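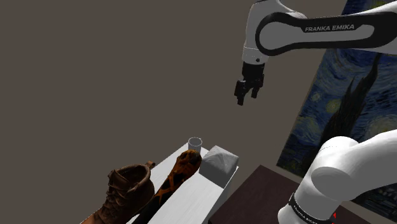

Kaltham asks whether the simulated cell has to be set up again each time the gripper is changed, or whether the old settings carry over.

They carry over in part. The arm base, the surfaces and the wall keep their positions. The tool offset, the finger limits and the grasp table do not, and must be loaded again from the tool file.

Which arm does the Kemness cell use?

A single Franka Emika arm with a black two-finger gripper. The base position is fixed in the cell file. Do not move the base by hand in the viewer, as the change is not written back.

How are objects added to the white surface?

Place each one with its lowest point 2 mm above the surface and let it settle with the arm held still. A boot, a clear cup and a block need separate collision shapes. One box around a boot will fill the collar, and any grasp on the rim will then fail.

The clear cup slides when touched. What should be changed?

Check the mass first. Cups imported without a mass get the default of 965 g, and the friction setting is often lowered to make up for it. Set the mass to 36 g and restore the friction value from the Dumlao material list.

Does the painting behind the arm affect planning?

Only if its collision flag is on. The flag is off in the standard file. Turn it on for runs with wide elbow motion.

The fingers close unevenly. Is that a fault?

Usually it is a missing mimic joint. Open the tool file, confirm that the second finger follows the first, and reload. If the error is still there, reset the finger zero.

How often should the cell be checked?

After every solver update and after over 349 resets in one session. The Zemham check script runs 26 poses and reports the tool point error for each. Keep the log from the last clean run for comparison.

Where are older cell files?

In the archive folder, up to the January release. Files before that use the old joint names and must be converted before loading.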